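Household Standby Power Readings -- README

Maintained by Dela Agbeko for the Jornitora energy group
Current release: version 3
Last revised: June

Summary

This dataset holds standby and idle power readings for small household appliances, taken in members' homes and in the group's meeting room. Standby power is what an appliance draws when it is plugged in and switched on at the wall but isn't doing its main job. The release covers 335 appliances. Each has at least one reading, and most have separate readings for standby, idle and fully off.

The data was put together so that members could work out which things were worth switching off at the wall overnight. It has since been used for a high school science unit and for two rounds of the Prikivard neighbourhood energy newsletter. It was not collected as a representative sample and shouldn't be quoted as one.

What is in the release

readings.csv -- one row per reading
appliances.csv -- one row per appliance, with category, approximate age and condition
meters.csv -- one row per meter, with check dates and offsets
homes.csv -- one row per home, with postcode removed
notes.txt -- free text comments from the people who took the readings
CHANGES.txt -- what has been altered between releases

The files are plain comma-separated text in UTF-8. Decimal points are full stops. Empty cells mean the value wasn't recorded. A zero means the meter displayed zero, and these should be treated differently in any analysis (see Known problems).

Columns in readings.csv

reading_id: a unique number. Gaps in the sequence are rows that were withdrawn.
appliance_id: matches appliances.csv.
meter_id: matches meters.csv.
mode: one of off, standby, idle or active. Active readings are included where someone took the trouble, but there was no set procedure for them.
watts: real power in watts, to one decimal place.
volts: supply voltage at the time, where the meter shows it.
settle_minutes: how long the appliance was left before the reading was written down.
time_of_day: morning, afternoon, evening or night.
via_board: yes if the appliance was plugged in through a powerboard, no if straight into the wall.
flag: blank, or a letter code explained in notes.txt.

How readings were taken

The meter goes between the outlet and the appliance. The appliance is run for a few minutes in its normal mode, put into the mode being measured, then left to settle. Televisions and set-top boxes need longer than most people expect, as some of them carry on updating program guides well after the screen goes dark. For version 3 the minimum settling time is 15 minutes for these and five minutes for everything else.

Where an appliance lives permanently on a powerboard, members could measure the appliance alone or the whole board. Whole-board readings have their own appliance_id and the category "board". Individually switched boards were measured with every socket turned on, then with every socket turned off. Boards with surge protection or indicator lights draw a little power with nothing plugged in, and that figure is stored in the column board_empty_watts in appliances.csv. 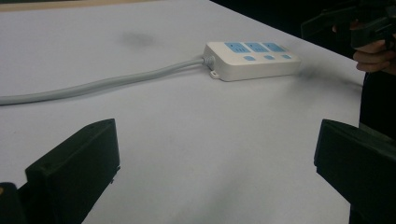 Power strip with three sockets and three switches.

Whole-board readings are handy for home entertainment and desk setups, where pulling each plug in turn is a nuisance. They can't be split back into separate appliances afterwards, and we've had a few requests asking for exactly that. If you need individual figures, filter out category "board" before doing anything else.

Meters

Four meters were used. Two were bought by the group, one was lent by the Adjei family and one came from the tool library. All four were compared against a bench supply and a set of fixed resistive loads at the start of each collection period. The offsets are in meters.csv and have NOT been applied to the watts column. Apply them yourself if you need them, and say so in whatever you publish.

Meter M4 reads high below 2 watts. It was retired after version 2, but its older readings are still in the file with flag H. For categories where most appliances draw very little, such as phone chargers, leave those rows out.

Categories

The category list is short on purpose. Earlier versions let people type what they liked, which gave us "TV", "tele", "television" and "lounge TV" as four separate things. The present list is:

entertainment
computing
networking
kitchen
laundry
heating and cooling
chargers
lighting
board
other

Microwaves with clocks are in kitchen. Modems and routers are in networking, including the ones that also act as a phone base. Game consoles are in entertainment. Electric blankets went into heating and cooling after some argument.
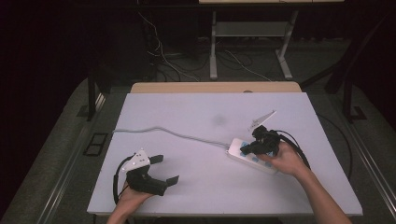 Anything in "other" has a description in the free text column. The largest group there is power tool battery chargers, which should probably move to chargers in the next release. Aquarium pumps are also in "other" and only have active readings, for obvious reasons.

Working out annual cost

We don't publish a cost column. Tariffs change too often, and a figure copied out of an old file causes more trouble than it saves. To get annual energy in kilowatt hours, multiply the standby watts by the hours per year spent in standby and divide by 1000. An appliance drawing 5 watts around the clock uses 43.8 kilowatt hours a year. Multiply that by the rate on your own bill.

If you don't know the hours in standby, homes.csv has each household's own estimate for the main television and the main computer. These are guesses made at the kitchen table and should be treated that way.

Known problems

Zeros. Most plug-in meters can't see very small loads. A displayed zero might be a true zero or might be a few tenths of a watt. Don't average zeros in with the rest without thinking about it.

Smart speakers. Their readings jump about. Members were asked to write down the middle of the range they saw over a minute, and not everyone did. Rows where a single value was noted have flag S.

Age of appliances. The approx_age column depends on memory, or on a sticker where there was one. It's good enough for sorting into old and new -- don't fit a curve to it.

Duplicates. A handful of appliances changed hands between members and were measured in both homes. Those we know about share an appliance_id. There may be others.

Voltage. Only two of the four meters show it, so more than half the rows are blank in that column.

Privacy

Homes are numbered and nothing in the release identifies a street or a household. Brand and model were collected and then removed, partly for privacy and partly because one or two readings of a used appliance aren't a fair basis for comparing products. Please don't ask for the unredacted file. Serial numbers were never collected.

Changes since version 2

Whole-board readings given their own category.
settle_minutes added; blank for older rows.
Meter M4 retired.
Nineteen rows withdrawn where the mode couldn't be confirmed.
Category names standardised.
Several dates in meters.csv corrected from month-first to day-first.

Licence and use

Free to use and share with acknowledgement. Suggested wording: "Household Standby Power Readings, version 3, Jornitora energy group." If you correct or extend the data, rename your copy so the two don't get mixed up.

Contributing

New readings are welcome for any category, and laundry and lighting are the thinnest. Use the blank sheet in the members' folder, one line per reading, and write the meter number on every line. Sheets with no meter number can't be used. Do not open an appliance or a powerboard to take a reading, and don't measure anything that is hard-wired.

Corrections go to Dela Agbeko through the group's contact page. Quote the reading_id if you have it.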